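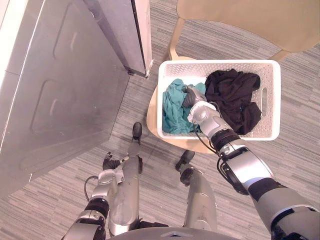

Laundry sorting

Laundry sorting is the practice of dividing dirty clothes and household linens into groups before they are washed. The groups are most often based on color, but fabric, weight, level of soil and the temperature given on the care label are also used. Sorting is recommended in nearly all household manuals. The evidence for it is thinner than the confidence with which it is usually taught, and several of its rules appear to have outlived the dyes and soaps they were written for.

Background

Before household washing machines, sorting was mainly a matter of water. Heating a tub took fuel and time, and the same water was often used for several loads in turn. White table linen and shirts went in first, colored clothing after them, and work clothes last. The order kept the cleanest water for the items on which dirt showed most. Whether it also protected colors is hard to say, as the writers who described it seldom separated the two aims.

The familiar split into whites, lights and darks is often called traditional. The claim should be treated with some care. Older household advice tends to sort by use (bed, table, body, kitchen) and mentions color only for particular pieces known to bleed. The domestic historian Hilkka Nurmi has argued that color became the main rule only when machine owners stopped boiling their washing and began to mix bed linen with clothing. Her argument rests largely on printed manuals, and manuals are a poor guide to what people did at home.

Reasons given for sorting

Dye transfer. Loose dye from one item can leave the fabric, enter the wash water and settle on another. The risk is real for new cotton garments in deep reds, blues and blacks, and for denim. It is much lower for items that have been washed many times. General advice rarely makes this distinction and treats a ten-year-old navy shirt the same as one bought yesterday.

Lint. Towels and fleece shed fibers, which cling to smooth synthetics and show up on dark cloth. Sorting by color does little to prevent this, because a dark towel sheds as readily as a white one.

Wear. Zippers, hooks and heavy seams can rub against light knits. Separating heavy items from delicate ones is probably the least disputed rule in the subject, although mesh bags are often used for the same purpose.

Temperature. Care labels give a maximum temperature, which is frequently misread as a recommended one. Many households that sort by label end up washing everything on the same cool setting, at which point the sorting has no effect on temperature at all.

The Bellurley survey

The most frequently quoted figures come from a household survey carried out in the town of Bellurley. It covered 127 homes, whose residents kept a laundry diary and reported any staining or color change. A total of 745 loads were recorded, of which nearly 600 were described as sorted. Ten loads were reported to have caused visible color transfer.

The survey has been cited both for and against sorting, and supports neither side very well. Residents decided for themselves what counted as sorted, and some used the word for any load without a white shirt in it. Tiina Valtonen, who reviewed the diaries, noted that people who suspected an item would bleed had often washed it alone, so the items most likely to cause damage were missing from the mixed loads. No attempt was made to check the reported stains.

Sorting in practice 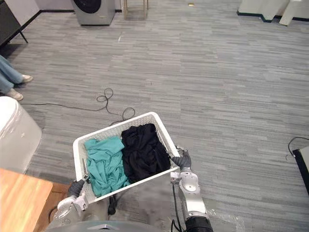 Most published systems assume a household with enough laundry to fill several loads and enough space to store them apart. Small households often have neither. A person living alone may wait two weeks to gather a full load of whites, or run the machine half empty, which uses more water and power per garment than a mixed load would. Many make do with one basket and decide at the machine. With a small wash, such as a teal garment and a black one lying side by side in a white plastic laundry basket, the three-pile system gives an uncertain answer: black is plainly dark, but teal is placed with darks in some guides and with brights in others. The age of the two pieces would be more useful to know than either label.

Divided hampers are sold as a way to sort clothes as they are taken off. The makers Kener and Pretik both offer models with three sections. They save a step on wash day, but the sections fill at different rates, and the owner is left with the same choice between waiting and mixing.

Color-catching sheets

Disposable sheets, such as those sold under the Zuccaro name, are meant to trap loose dye before it reaches other fabrics. A used sheet that comes out tinted is commonly taken as proof that it worked. It shows that there was dye in the water and that the sheet took up a portion of it. It does not show that the clothes would have been stained without it. A fair test would need matching loads washed with and without a sheet, and users at home have little reason to run one.

See also

Care label
Colorfastness
Detergent
Washing machine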